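**May, packing room notes, Prosham**

Kettle's on, so I'll get this down before the afternoon lot come in. Long natter with Jitendra Bisht this morning about what happens to the lid bench once the arm takes over the sorting. He's done that bench for years and he's not daft, he knows "freeing people up" can mean all sorts of things! I told him what I know: nobody's hours are being cut, and the job turns into minding the cell, clearing jams and doing the seal checks we always skimp on (guilty).

His wrists are what sold him, I think. 946 jars on his last full shift, every one picked up, turned, looked at and put down again. He'd happily give that bit away. What he doesn't want is to stand and watch a machine all day with no say in it, and fair enough. So he's having a go at the layouts in the simulator with me, and he's already spotted something I'd missed: we keep setting the jars out nicely spaced, and they never come off the Mudberg line like that. They come bunched up, shoulder to shoulder, lids any old colour.

Changes to the plan so far:

- test layouts to be bunched, no more tidy rows
- stop button moved to the left-hand side (half the bench crew are left-handed, who knew)
- 29 mm clearance for the fingers is mean, ask Sodel if there's a slimmer pair
- Tamiru training: 8 places, bench people get first pick

Still no answer on pay for the new role. I've asked twice and I'll ask again, as it's the first thing anyone wants to know and I feel a right lemon shrugging at them.

Next job is a run of 2000 simulated picks on the bunched layouts, left going overnight, and Jitendra wants to go through the misses with me over a brew before we let anyone upstairs see a percentage.
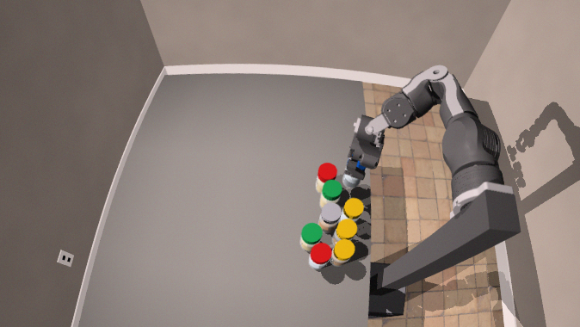
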